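Kurs Montageautomation, Handout 6
Begutachtung eines Bausatzes: Zweiarmzelle "Tindum" der Firma Stoltard

Stand: 21. Januar

Wir behandeln in dieser Einheit ein Produkt, das als Paket verkauft wird: zwei Arme, Greifer, Steuerung, Software und ein Satz Schalen. Stoltard bietet die Zelle für kleine Betriebe an, die Baugruppen kommissionieren, also Teile für den nächsten Arbeitsplatz zusammenstellen. Bitte lesen Sie vorher das Datenblatt, besonders den Abschnitt über die Greifer.

Zum Begriff: Kommissionieren heißt hier, dass aus mehreren Vorratsschalen je ein Teil genommen und in eine Zielschale gelegt wird. Für starre Teile, zum Beispiel Leiterplatten, ist das eine bekannte Aufgabe. Für Kabel ist sie es weniger, denn ein Kabelbaum hat nach jedem Ablegen eine andere Form.

Die Zelle arbeitet mit Vorratsschalen auf beiden Seiten und einer Zielschale aus Edelstahl in der Mitte. Runde Platinen liegen links, die Leitungen rechts. Jeder Arm bedient seine Seite, und die Steuerung gibt die Mitte immer nur für einen Arm frei.

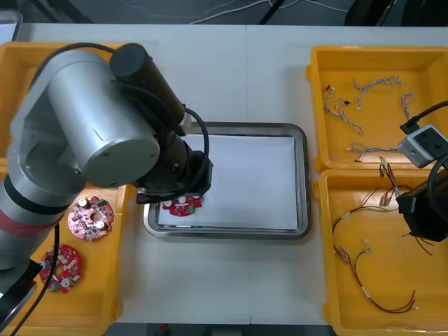 Warum legt man in die Zielschale eine Einlage aus Papier?

Blankes Metall spiegelt, und Spiegelungen stören die Bilderkennung. Eine matte, helle Einlage gibt einen ruhigen Hintergrund, auf dem sich die Teile besser abheben. Gegen elektrostatische Entladung hilft gewöhnliches Papier nicht, dafür braucht es eine ableitfähige Matte.

Was am Angebot zu bewerten ist

Greifkraft: Sie wird in der Software als Wert von 0 bis 1023 eingestellt. Der Hersteller nennt für Platinen den Startwert 300. Man soll niedrig beginnen, denn die Kondensatoren stehen über die Platine hinaus und vertragen keinen seitlichen Druck.

Verhaken: Bei losen Leitungen kommt oft mehr mit, als man greifen will. Das Zusatzmodul Clinance soll dies am Gewicht erkennen und den Griff wiederholen. Es ist im Grundpreis nicht enthalten – bitte beim Vergleich der Angebote beachten.

Wartung: Der Händler Shabalala bietet einen Vertrag mit zwei Besuchen pro Jahr an, der erste Termin ist im Juni. Ersatzbacken werden extra berechnet.

Aufgabe bis zum nächsten Mal: Schreiben Sie auf einer Seite, ob Sie die Zelle mit oder ohne Zusatzmodul bestellen würden, und begründen Sie es aus der Art der Teile. Eine Rechnung der Taktzeit ist erwünscht, aber nicht Pflicht.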